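Kitchen robots draw a crowd at Hundwood open day

Visitors packed into the old drill hall at Hundwood in December for the Brarkik workshop's open day, where the team showed how it trains its robot arms on simulated household chores before it lets them loose on real crockery.

The doors opened at ten, and by early afternoon 926 people had come through – a good many of them children, who had plenty of questions and were not at all shy about asking them. The longest queue was for the big screen at the back, where Jalen Crenshaw was running Tamuno, the workshop's practice program, in which an arm tries its hand in one computer-made kitchen after another. 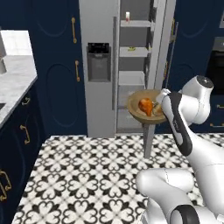
The simulated arm with its gripper at the rim of a wooden bowl, in front of the open fridge.

Mr Crenshaw, who patiently explained it all again for each new group, said the program held 2,231 different kitchens, with the cupboards, floors and food changed from one to the next so that the arm does not get too used to any of them. "People are very kind about it when it goes wrong," he said. "They groan along with us, and then they want to see it have another go!"

Rochelle Esposito, who runs the workshop, gave 2 talks during the day, both of them full to the back row, and stayed on well past closing to chat over the last of the tea and mince pies. She said she had been touched by the turnout and hoped to hold another open day in the summer, this time with the workshop's neighbours at Nilorier joining in.

Entry was free, and a collection at the door raised £1,000 for the Hundwood library roof.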